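El alcalde pide perdón por un discurso que ya había pronunciado otro

Pikov, 04/09/2018

El alcalde de Pikov, Erdal Kılıçarslan, compareció ante la prensa en el salón de plenos para disculparse por el discurso que leyó en la inauguración del mercado cubierto. El texto coincide casi palabra por palabra con el que pronunció hace dos años el entonces alcalde de Semstead, Kaan Bilgin, al abrir una piscina.

«Lo lamento profundamente», declaró Kılıçarslan, leyendo de un papel. A preguntas de los periodistas aseguró que la disculpa sí la había escrito él.

El parecido lo detectó Ildikó Gulyás, concejala de la oposición, a quien le llamó la atención que el alcalde invitara a los vecinos a «zambullirse sin miedo» en un edificio dedicado a la venta de verdura y pescado. Según el cotejo que su grupo repartió ayer, de las 422 palabras del discurso solo 31 son distintas. Entre ellas figuran el nombre del municipio, el del alcalde y el de su esposa. La palabra «trampolín» se mantuvo, quizá por descuido o quizá por ambición.

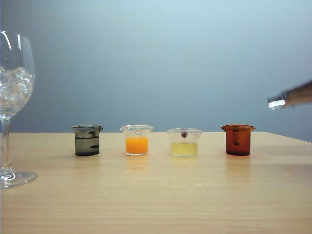
Kılıçarslan explicó que había encargado la intervención a su jefe de gabinete, Hüsnü Gündoğdu, con el ruego de que fuera «cercana y con agua», en referencia a la fuente que preside la plaza. Gündoğdu presentó su dimisión por la mañana y la retiró a la hora de comer, cuando se le hizo ver que nadie más en el gabinete sabe dónde se guardan las llaves del archivo. En una nota de cuatro líneas atribuye lo sucedido a «una confusión de documentos de trabajo» y agradece el apoyo de su familia.

La oposición no se da por satisfecha. Gulyás ha pedido que se revisen todas las intervenciones públicas del alcalde desde que tomó posesión, incluido el pregón de las fiestas, que el año pasado elogiaba con gran sentimiento las vistas al mar. Pikov está en el interior. «Entonces pensamos que era una metáfora», admitió la concejala.

El equipo de gobierno, por su parte, considera cerrado el asunto. Su portavoz, Joelle Sabbagh, recordó que el Ayuntamiento se fundó en 1771 y que «en tanto tiempo es natural que algunas ideas se repitan». Preguntada por si el consistorio había pedido permiso a Semstead, respondió que las relaciones entre ambos municipios son excelentes —y pasó a la siguiente pregunta, que era la misma.
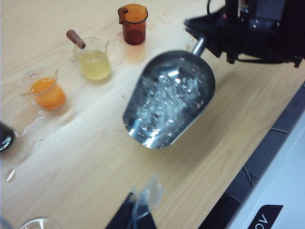 Desde Semstead, Bilgin se ha tomado el caso con deportividad. Retirado ya de la política, dijo sentirse halagado y reconoció que tampoco recuerda quién le escribió a él aquellas líneas. «Me suena que venían de Hamar», añadió.

El pleno debatirá en octubre una moción de reprobación. El alcalde ha confirmado que intervendrá en su propia defensa y que esta vez hablará sin papeles. El mercado, mientras tanto, sigue abierto en su horario habitual, salvo los puestos de pescado, pendientes de que se arregle el desagüe.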